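Does paying for tested pellets get you a better score?

Sewwandi Fakir has sold air rifle pellets across the counter at Jafri for long enough to know which question is coming. It is usually a ten-metre shooter, stuck at the same average since last winter, asking whether batch-tested tins are worth the extra money. I went in expecting to be told yes. She sells the things, after all.

"For most people who ask me, no," she said. "I'll still sell them a tin if they want one."

I have been suspicious of batch testing since I first paid for it. You take your rifle to a test range, somebody clamps the barrel, and you shoot groups from one batch after another until a small hole appears in the card. Then you buy as many tins of that batch as you can afford. The trouble is that a small hole can turn up by luck, and the session tends to end as soon as it does.

Fakir didn't argue with that. "Five shots tells you almost nothing. People bring me a card with one lovely group on it and I ask where the other cards are. They've thrown them away."

Her own rifle is a Vovik, bought second-hand, and in March she put 722 pellets through it from the clamp, across four batches of Avar match pellets. She kept every card. The best batch and the second best swapped places twice before she finished. The worst stayed worst the whole way through, and she thinks that is the real use of the exercise. "You can find a bad one. Finding the best one is much harder, and the gap between the good ones is smaller than my wobble."

I asked how much smaller. She wouldn't give me a figure, which I liked her for, though it did leave me with nothing to check. The cards are in a box at home, and I have only her word for what is on them.

Nikola Halilović takes the other side. He coaches at Murkau and sends all his juniors for testing before the season starts. When I rang him he was cheerful about it and a bit short with me. "If you shoot 610 you don't need to ask, and if you shoot 590 you want every tenth you can find," he said. "Why leave it to chance?"

His evidence is a junior who moved to a tested batch and started scoring better within the month. I asked what else had changed. There was a new jacket, it emerged, and two extra evenings of training a week. He still gives the pellets some of the credit. I can't see how he would separate them.

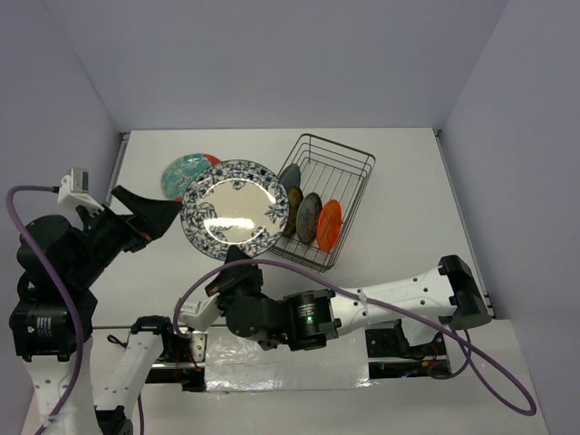 Two arms with black grippers, one reaching in from each side of a white tabletop.

Fakir has heard about the jacket too. "Nikola's a good coach. Those kids would improve on whatever was in the cupboard," she said. She has more time for weighing and head size than I expected, but only as a way of throwing out damaged pellets. One customer weighed 461 from a single tin and came back with them sorted into little pots – he had labelled each one. She asked him to shoot the pots without knowing which was which. He hasn't been back with the result.

So what would she tell someone to spend the money on? She thought about this for a while, and served a man who wanted a box of targets.

"Clean the barrel properly, or at least the same way each time. Check the stock screws. Then buy ordinary pellets, several tins from the same batch so you're not changing halfway through the winter, and go and shoot 300 of them with some attention." She has the same doubts about barrel weights, sight tubes and a coated cleaning pellet that Jafri stocks and she says does nothing she can measure.

I pointed out that the shop makes more on a tested tin than on a plain one. "It does," she said. "They come back for the plain ones, though."

There is one case where she gives way. A shooter who has 310 tins' worth of club money to spend, buying for a whole squad for years ahead, should test first, if only to avoid filling a cupboard with a batch that doesn't suit the rifles. Even then she would want ten-shot groups, and plenty of them, with a different person measuring the cards.

Halilović, told this, said it was more or less what he did already. I asked if someone else measured his cards. He said he would look into it.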